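Bin picking

Bin picking is the job of taking loose items out of a container one at a time when they have not been laid out in any particular order. People do it all day long without giving it a thought, whether they are fishing a teaspoon out of the washing-up bowl or pulling the next bracket from a tray beside the drill press. For machines it has been a stubborn problem for decades, and it is often used as a fair test of how close robots have come to taking over ordinary chores, at home or on the shop floor.

The problem

A robot that always collects the same part from the same spot needs very little in the way of judgement, and arms of that kind have been at work in factories for a long time. Tip the same parts into a bin, though, and everything changes. The machine must find each piece, work out which way it is lying, choose one that can be reached, and bring its fingers down beside it without striking the walls or shoving the neighbouring pieces into a worse place than before.

Long, thin parts are a particular nuisance – they lie across one another, roll into corners and settle against the sides, where there may be no room for a finger to get in. Shiny parts confuse cameras, and a worn metal floor can confuse them nearly as badly, as old scratches may be taken for edges.

Trials at Tirkamstead

One of the friendlier accounts of the subject comes from the workshop at Tirkamstead, where Orla Madigan and Kaan Coşkun compared hand picking with robot picking over a long run of small jobs. Their notes cover 1,642 attempted picks, of which 393 needed a person to step in. Most of the trouble came towards the end of each bin, when the last few pieces had found their way to the edges. Madigan was fond of pointing out that a patient apprentice would have cleared the same bins before lunch, though she also allowed that the apprentice would have been thoroughly fed up by the end of it.

Simple bars in two colours are well liked for this sort of work. They are cheap, they survive being dropped, and a glance tells the operator which piece the machine has chosen. 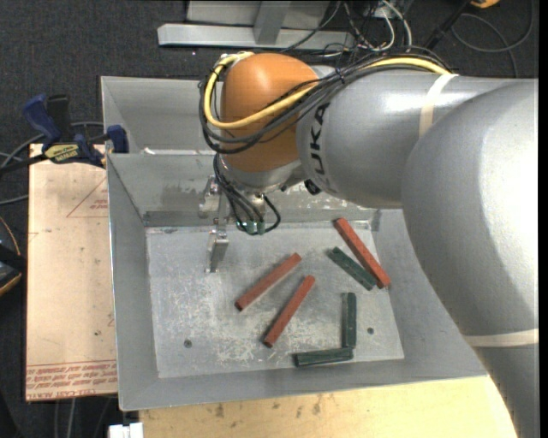 Grippers and fingers

Two-fingered grippers remain the usual choice for bars and rods. Narrow fingers slip into tight gaps but hold less firmly, while broad ones hold well and bump into everything nearby. Suction cups are kinder to flat boxes and packets, and rather hopeless on anything slim or full of holes. The Etodard workshop handbook, which is still passed about in photocopied form, recommends settling on the finger before the arm, and a good many builders have come to wish they had followed that advice.

Cables deserve more attention than they generally get. Anything fixed along the outside of an arm has to bend with it, and needs enough slack to let the wrist turn but not so much that it catches on the rim of the bin.

In the home

Household chores ask for the same skill in a much less forgiving place. Irena Walczak, writing for the Clemel newsletter, compared a cutlery drawer to a parts bin that somebody rearranges every evening, and it is hard to improve on that. A kitchen also has pets, wet hands, poor light and very little floor to spare for a large arm. For the time being, machines manage best where the container stays put and the contents are known beforehand – conditions far easier to arrange in a workshop than in a family home.

See also: Gripper; Machine tending; Kitting; Household robot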